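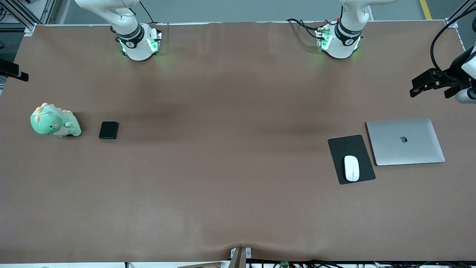 # Chapter 4: What Things Cost to Keep

Every household budget has a line for buying and almost none has a line for keeping. The market town of Trelldale learned this when it bought a clock for 1,000 crowns, a bargain celebrated with a brass band. Over the next few decades the clock ate 2,551 crowns in oil, glass and ladders, and was right for much of that time.

Economists call these *carrying costs*. Rehema Lyimo, whose study of Trelldale's ledgers we borrow from throughout, preferred "the rent you pay to your own belongings." Her term is better, so naturally it did not catch on.

In this chapter we separate the price of a thing from its cost – two words most of us swap freely until the roof leaks. Section 4.1 begins with storage. Readers who own a boat may wish to sit down first.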